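The Pundurley open bin, grey, large: a review after a fair bit of June
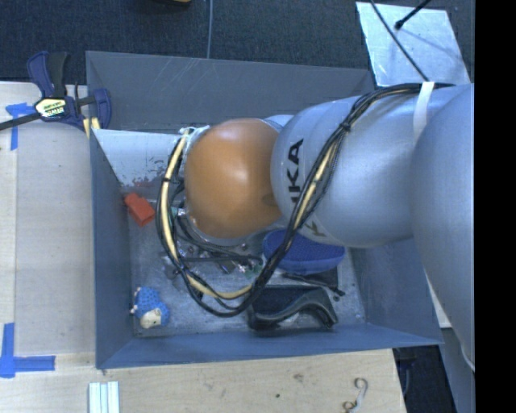

A friend whose opinion I had not asked for said that a bin is a bin, that fifty years of buying them had taught her only to get the cheapest, and that anyone prepared to read a review of one deserved whatever they ended up with. I passed this on to the Pundurley people through their feedback form. They have yet to respond.

So, the bin. It is grey, it is rectangular and it has no lid. Pundurley calls the colour Harbour, and I can only assume they have a harbour in mind that I haven't been to. Mine came from Jasta, who had it on the doorstep in two days inside a carton you could have kept a pony in. Assembly took no time at all, as there isn't any. A leaflet was enclosed all the same, in nine languages, telling me which way up it goes.

I wanted something to stand beside the worktable and take everything that lives on the worktable. For years that job was done by a Moschos crate, the folding sort, which folded. It did so with a full load in it, twice, and the second time I was holding it. The Pundurley doesn't fold, and I have come to think of this as its chief luxury.

What I like most is the open top. Lids sound sensible in the shop, then you get one home and it becomes a shelf. Within a week there is a mug on it and some post, and whatever is underneath might as well be in Norway. With this you reach in and take the thing out. The floor is flat as well. A lot of these bins have ribs or a raised bit in the middle, and small items go and hide along the edges where fingers won't follow.

Complaints, then. The rim is thinner than I'd like and digs into the hands if you carry it any distance full (I did the stairs once and won't again). There are no proper handles. The label on the base, which I'd hoped would peel off, came away in strips over an entire evening and left behind a gluey map of somewhere with a lot of fjords. And the corners are generous enough to catch a hip on. It's a big thing in a small room and it doesn't apologise.

Noise is worth a mention. Drop a spanner in and the whole street knows. I cut a piece of old carpet for the bottom, which helped, then took it out again after a fortnight when it had eaten all the screws.

I did look at the Vulgate, which is the one the serious people on the forums recommend. It costs 208 against the Pundurley's 50 and as far as I could tell the difference goes on a nicer rim and a drainage plug. If you need to drain your tools, by all means.

Would I buy another? I've got the page open now, and Jasta wants 185 for a set of four, so the cheaper way to own one more is to own one more. Four out of five. The missing star is for the label.

Posted 2/7/23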